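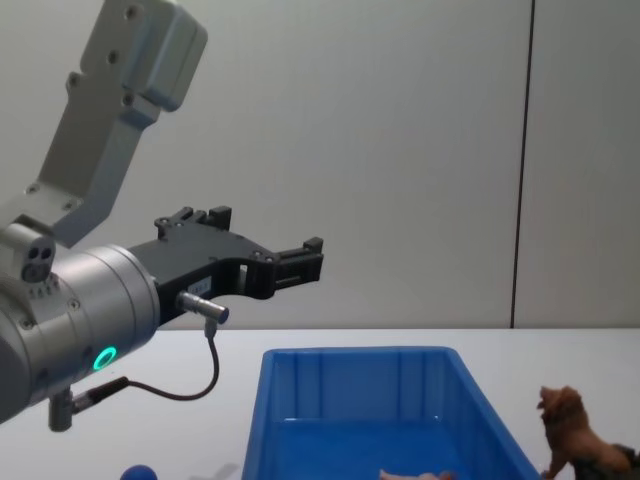
Talukder's view, reported back to me over the call before I had my notes open, was that the planner was fine and I should stop touching it. The jerk at the end of the approach was the gripper driver holding up the control loop, and I could prove it in an hour if I logged timestamps on both sides of the call.

18th January

Took the advice. Wrapped the gripper read in a timer and logged it next to the arm state. The arm loop is steady. The gripper status read is a blocking call inside the same thread, and every so often it sits for 43 ms before it returns. The loop budget is 20 ms. So two cycles are missed, the interpolator sees a stale setpoint, and then it catches up in one step. On the plot it is a flat piece followed by a spike in joint 5. By eye it is a twitch over the bin just before the descent.

I had blamed Prarnano for this all week. The collision margin around the bin rim was set wide, and I assumed the path was being clipped and re-timed near the wall of the bin. I reran the same start and goal with the margin cut in half and the planned path hardly changed. Put the margin back.

Moved the gripper read to its own thread with a one-slot buffer. The control loop now takes whatever is in the slot and checks its age. If the age is over the limit it holds the last finger width and raises a flag. The flag is only a log line for now. It should stop a grasp from being declared good on old data, but that check lives in the Weswood task layer and I did not want two changes in one commit.

Ran the pick sequence with the animals and the ball. No spike in joint 5 on any run. Late reads still occur at the same rate, they just no longer reach the arm.

Perception is a separate complaint. The lion gets a good mask but the grasp candidates bunch up on the mane, where the depth is noisy. Smoothing the depth first moves them to the back, and also rounds off the rim of the bin, so the bin pose drifts. Need to smooth inside the object mask only. Not started.

Config note, so I don't lose it again: the tool offset is set in 2 places, the arm description and the Prestside launch file. The launch file wins without a warning. Deleted the one in the launch file and restarted to be sure.

Left to do: age check in the task layer, masked smoothing, a test that fakes a slow read. The old logs from May have the same flat piece in them if you zoom in. I had filed it under network.

Comments

tbrandle: Is the slot locked or are you swapping a pointer? We used a lock and got priority inversion in return.

Author: Pointer swap. One writer, one reader.

okapi_loop: Holding the last width is risky if the fingers are mid-close. I would hold the last command.

Author: Fair. Changing it.

mirel: Same flat piece in our joint plots, same blocking read. Thanks for writing it up.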